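Evdokia Raptis @eraptis
January 9, 2025

Spent the day teleoperating in the sim yard again. Notes for anyone collecting demos by hand.

We're at 258 usable episodes for the outdoor set. Target is 528 by March. Zineb Berrada did 143 of them, so most of the credit goes to her.

2/ The task today was walking the robot from the house side of the yard to the playset. No pickup, no placing. It's the boring part of every outdoor task and the policy is worst at it.

3/ Main lesson so far: slow down on turns. If I whip the view around with the controllers, the policy learns to whip the view around too. Zineb pauses for a beat before each turn and her episodes train better than mine.

4/ Second thing. Keep the hands low and apart while you travel. I used to hold them up in front out of habit and they covered half of what the head camera sees.

5/ Start poses matter more than I expected. We were starting every episode from the same spot facing the fence, and the policy fell apart two steps to the left. Now we shift the start each time.

6/ Before a run I check that both grippers respond, then I let go of everything and count to three. Trimming dead time later is easy. Fixing a jerky first second is not.

7/ Flendwood yard, hands down:
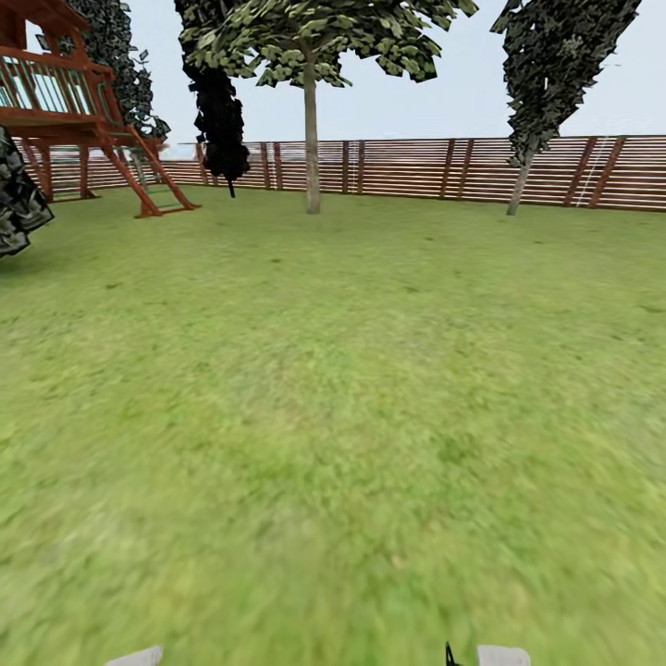
Flendwood, playset on the left, fingertips at the bottom of the view.

8/ Tomorrow is the ladder approach. Stopping at the right distance is hard to judge through the headset, so I expect to throw out a lot of takes.

9/ Someone asked about Rakasis. Same controls, different yard, no demos there yet.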